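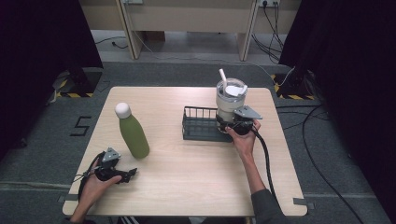

Green bottle and wire basket on the table.

Vass Newcomer's Guide to Gasarstead, second edition
Posted 9/24/20 in Books & Maps

So we moved to Gasarstead in February, in sleet, with a cat yowling in the back seat, and the first thing I bought after a snow shovel was this guide. I've now lived with it long enough to have coffee rings on the cover and strong opinions about the index, so I figured it was time to write it up for anyone else thinking of moving out this way.

What you get is a 219-page spiral-bound book and a folded map in a plastic sleeve, sold together for $40. That's a lot for a local guide! I went back and forth on it in the store and nearly left with just the free brochure from the visitor center. The brochure is pretty, lots of church steeples and fall leaves, but it's written for people who are going home Sunday night. I needed to know which side of the river floods and where to get a dump sticker.

The Vass guide does tell you both of those things. There's a whole chapter on the river, with the low streets listed by name, and it doesn't sugarcoat it the way our realtor did (she called the bottom of Tanner Street "lively in the spring"). The dump sticker is on the town services page, along with the hours for the clerk's window, what to bring, and the fact that they only take checks. I'd already driven down there once with a debit card, so that one stung a bit.

The neighborhood chapter is the best part and it's the reason I'd tell you to buy the thing. Each area gets a few pages: what the houses are like, how old, what people heat with, how the plows treat it, how far you have to go for milk. Nuria Sisay wrote that section and you can tell she has walked these streets in bad shoes. She's very good on hills. Our street is described as "steeper than it photographs," and I laughed out loud because I had just slid down it on my backside in front of the mail carrier. She's also fair to the parts of town people are snooty about. The old mill blocks get as many pages as the Heights, and she makes a good case for them if you don't mind train noise.

I like the getting-around chapter too, with some grumbles. It explains Route 561 properly, which no app has ever managed for me. The road splits north of town, and both halves keep the number for a while, and if you take the wrong one you end up in Lusthorpe whether you wanted Lusthorpe or not. (Nice bakery. Try the seeded rolls.) The guide has a little sketch of the split that I've since copied out for every single visitor. My grumble is that the bus information was out of date by the time I read it. The Listton express doesn't stop at the library now, it stops across from the hardware store, and I stood at the library in the wind finding that out. Check the times at the depot and don't trust the printed ones.

Speaking of Listton, if you're moving here because you have a job over there, read the commuting pages before you sign anything. The drive is fine in summer. In winter there's a stretch along the ridge that ices over, and the guide suggests giving yourself double the time, and I'd say that's right. My neighbor Toàn Lý has done that drive for years and he keeps a blanket and a bag of cat litter in the trunk all season. I do the same now.

Now the weak spots. The schools chapter is thin. It lists the buildings and the bus zones and that's about it. We don't have kids at home so it made no difference to me, but if I were moving with a second grader I'd be annoyed to have paid this much for two pages. The restaurant listings are also kind of useless, all adjectives, and every place is "cozy." There's a diner in there I'd call a lot of things before I called it cozy, although the pie is good.

The index drove me up the wall. Trash pickup is under "Solid waste." The vet is under "Animals, care of." I looked for the farmers market under F, under M and under G for Gasarstead before I found it under "Seasonal events," and then it was only a line telling you to see the map. I've penciled in my own entries at the back and I recommend you do the same.

The map, though! I love the map. It's printed on that tough paper that doesn't tear when you fold it the wrong way, and I fold everything the wrong way. Town is on one side at a nice big scale with all the footpaths on it, and the whole county is on the other. The footpaths were a surprise. There's a cut-through behind the post office that gets me to the river in no time, and I would never have gone down it on my own because it looks like somebody's driveway. The type is small on the county side, so bring your reading glasses. I also wish they'd shown the one-way streets downtown, which aren't marked anywhere.

The spiral binding is handy for laying it flat on the passenger seat but the back cover is flimsy and mine is coming off the wire at the bottom. I've got packing tape on it.

Would I buy it again? Yeah, I would. If you're only coming for the weekend, skip it and take the free brochure. If you're seriously looking at houses, get it before you come out, read Nuria Sisay's chapter first, and then drive around with it. I had half of our questions answered in an evening, and it would have saved us from looking at two houses we had no business looking at, one with a creek in the yard and one with the creek in the basement.

Four stars out of five. I'd take off another half for the index if they let me do halves. The bookstore on Front Street had a stack by the register when I was in last, and they'll sell you the map on its own if you ask.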